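The summer I got serious about coffee at home, I was renting the upstairs of a house in Stembridge with a kitchen so narrow you had to decide, before you walked in, whether you were going to use the stove or the fridge. I had a kettle, a cheap cone filter and a bag of beans from Florkby that cost more than my lunch. I was so proud of that little setup! My sister-in-law came to stay and I made her wait a good while for one cup, standing over it like a nurse, and she drank it and said it was very nice and could she possibly have some milk.

I've been thinking about that cup a lot lately, mostly because I've moved again (Itthorpe this time, with a kitchen two people can stand in) and unpacked the box marked COFFEE THINGS, and discovered that I own 2 grinders, neither of which I like. One is loud enough to bring the dog in from the yard. The other is a hand grinder, lovely to look at, and by the time it has done enough for a pot I no longer want a pot.

So I did what I always do, which is read far too much. I found one review of a grinder that had 1,378 comments under it, and I'm a little ashamed to say I read a great many of them over a rainy weekend in March. People feel strongly. There was one man who had kept notes on 96 mornings in a row, same beans, same water, same mug, and at the end of it he said he thought he preferred the first week but couldn't be sure. I loved him for that.
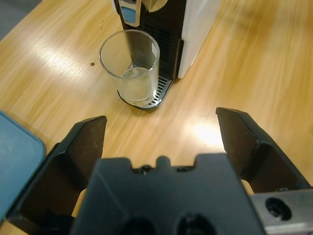
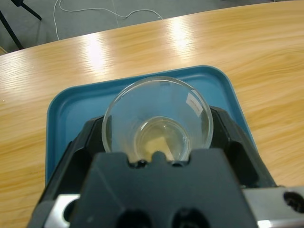 My own mornings have never been so orderly. I get up before it's light, let the dog out, put the kettle on, and then I tend to wander off and start something else, so that half the time the water has boiled and gone quiet again by the time I remember it. I've had coffee on the back step, in the car, and once in the bathtub. What I've never had is a proper place to sit down with it, and that is the thing I'd like to fix in this house before I buy a single other gadget. I want a wooden table in that warm honey color, with the long streaky grain showing, and I wouldn't even mind the light bouncing off it the way it does in both of those pictures. My current table is white and shows every ring.

The trouble is that a table costs real money. The one I keep going back to visit, in a shop on the way out to Tanasarn, is over 1,225 dollars without any chairs, and I can't very well stand at it. I did sit on the floor model's bench for a while with my paper cup, and the coffee tasted wonderful, and it had come from the gas station across the road.

For now I'm using the hand grinder on weekends and the loud one when I'm late, with the dog shut in the hall and a dish towel wrapped around the base to quiet it down. I've gone back to the old cone filter, too. It has a chip in the rim from some move or other, and I still stand over it the whole time.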